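Wollenard Student Robotics Project
Workshop notebook, Kedo bench
Last updated: September

Print this page | E-mail this page

Entry 12. Sorting task, both arms. Session opened at 14.00.

The purpose of the session was to repeat the bin task with the revised Stirix control script and to record each attempt in the same manner as in Entry 11. The object set remains under review. Members are reminded that the bin is to be returned to its marked position before every attempt, and that the arms are to be brought to rest before any person reaches across the table.

A total of 46 attempts were recorded, of which 21 were completed without intervention. The majority of the remainder ended at the rim, where the gripper approached too low.

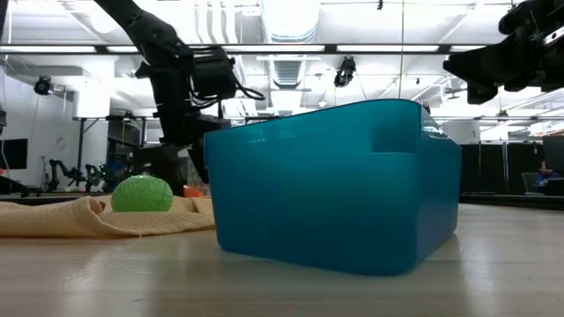 Fig. 1. Bin, towel and green ball on the table, with both arms over the work area.

The approach height was raised by 12 mm after the first block of attempts. Fewer contacts with the rim were noted thereafter, although the improvement was less marked for the right arm. The towel shifted on several occasions and was laid out again by hand; those attempts have been flagged in the log.

Outstanding matters:
- Repeat the right arm calibration using the Chow procedure.
- Agree a rule for attempts in which the towel moves.
- Extend the next series to 64 attempts, keeping the present height.

The log has been copied to the shared folder. Power to both arms was switched off at 16.30.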